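2020-03-12

Second day of teaching the robot to put flowers in a vase. I said I would write up how the recording goes, as a few people asked after the last post, so these are my notes before I forget the details.

The job is the one Priltora set us. Pick up the bouquet, bring it over the vase, lower the stems in, let go, move the arm back. A person does it in a few seconds without thinking. Under remote control it took me most of a minute on a good go, and my first attempts on Wednesday were much longer than that.

I steer from a pair of handles. The arm on the table copies what my hands do, and squeezing the handle closes the fingers. Udgate, the program we record with, saves the arm positions and the camera pictures together, and each go is saved as one episode. Iolanda Seixas looks after that side. She starts the recording, calls out the number and stops it when I've backed the arm away.

The view from the wrist is wide and round, and it comes up on its side. I kept meaning to ask for it to be turned on the screen and then I got used to it. By lunch I was reading left as up without much trouble. I still look over at the real table for the big movements and only use the wrist view for the last bit. 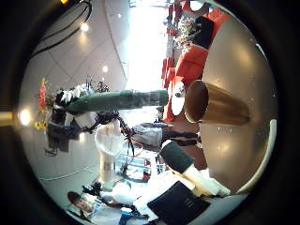
## What makes it awkward

The vase is polished brass and it reflects everything. On the screen the rim can be hard to pick out from whatever is shining on the side of it. The window behind the red chairs doesn't help either, as that part of the picture goes plain white when the sun is out. We tried moving the vase along the table a little between episodes so the robot would not learn a single spot, and some of those positions were a lot harder for me than others.

Then there is the bouquet. If I grip it too high, the fingers push into the flowers. If I grip it too low, there isn't enough stem left to go into the vase before the fingers meet the rim. I ended up aiming for the same place on the green part each time, a bit above the middle, and closing slowly. When I closed quickly the whole thing turned in the fingers and I had to put it down and begin again.

I asked Elīna Petrauskas whether to keep the episodes where I missed and corrected myself. She said yes, as long as the correction was a proper one and I got the stems in at the end. Those show the robot what to do from a bad position, and it will find itself in plenty of them. Episodes where I gave up or dropped the bouquet get marked as failed and kept in a separate folder.

## Going slower

On Wednesday I was trying to be quick. Elīna played a few of those back and you could see the arm stop dead above the vase while I worked out what to do next. A pause like that gets learned along with everything else, and then the robot hangs there too. She told me to go slower all the way through and not to stop. That felt wrong at first but the recordings are much smoother.

The other thing I changed was the way in. I used to come straight down over the opening. Now I bring the ends of the stems to the near side of the rim, let them touch, and tip the bouquet upright as they slide in. It is how I would do it by hand, which I only noticed after trying it with a real vase at home.

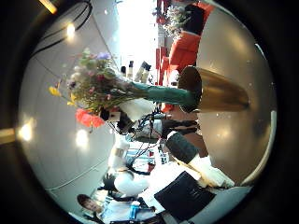 *Stems in the brass vase, seen from the wrist, with the white gripper reaching towards the bouquet.*

## Where we are

We finished the day on 287 episodes that count. The target for this task is 3000, shared between the people on the rota, so there is a long way to go. Nothing has been trained on it yet. Elīna wants a first try once we have enough from more than one person, because my habits are all over the data so far and she would like some of somebody else's.

My forearms ache, mostly from holding the handles up between episodes when I could have rested them. Iolanda has asked for a proper stand from Žukauskas but it may not arrive until May. Until then I am using a folded coat under each elbow, and changing over with her every half hour.

I'm back on it on Monday. If the settings stay the same I'll post the list of vase positions we used, and the grip notes with it.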